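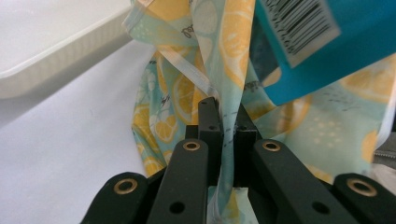
Issue 35

Right, doing this as a thread, the newsletter's late and I've a bus at ten past. Subject this time is curtains. Making your own, cheaply, for a rented place with stupid windows

Lemons are staying in the kitchen. Had a few messages saying go plain. No

First thing. Measure the pole or track, not the window. I've done two houses now and got this wrong in both

Width: double the track for a proper gathered look. One and a half if you're skint. Less than that and it looks like a sheet someone's pinned up

Drop: measure left, middle and right. My front room is out by nearly an inch from one side to the other. Colm Lynch upstairs has the same slope the other way, make of that what you will

Add for hems AFTER. Write the finished drop and the cutting drop on seperate lines and label them. I have cut to the wrong one. Velvet as well

Fabric. Market remnants if you can get there early. Nadiia Pylypenko's stall in Drollcombe does end of rolls, she'll unroll the whole thing so you can look for faults before you pay. Cash is quicker

Charity shop duvet covers — a king size does a small pair with bits left over for tiebacks. Check the middle for thin patches, hold it up to the light

Wash it before you cut it. Yes all of it. Yes even if the label says preshrunk. Cotton went up two inches on me in one wash and those curtains now live in the shed

Pattern matching: small prints you can mostly get away with. Big repeats, buy one extra repeat per drop, and start every drop at the same point in the pattern or you'll see it every single morning

Lining. I skipped it for years. Bakari Nyanda talked me into it and he was right, the east bedroom is dark till eight now even in June. Buy the cheapest plain cotton lining, narrower than the face fabric by a couple of inches each side

Interlining is another thread. Bring money

Heading tape: pencil pleat, the three inch one, forgiving and the hooks are everywhere. Knot the cords at the leading edge BEFORE you pull from the other end. Then don't cut the spare cord off, wind it up and tuck it in, you'll want it flat for washing

Someone asked about eyelets. Fine on a pole, useless on a track. Needs an even number or the edge points the wrong way into the room

Hems last. Hang them unhemmed for a few days, let them drop, pin in place, then sew. Double hem, four inches if you've got it. I do mine by hand in front of the telly, Rónán Brennan does his on the machine and his are straighter so

Weights in the corners. Old two pence pieces in a scrap of lining. Works

Kitchen ones: keep them short and well away from the hob. Sill length, no trailing bits

What it cost me for the back bedroom, everything in: 35 quid. Ready mades the same size were over twice that and too short

Blinds next time, if I can find the cord cleats. Replies open, bus is here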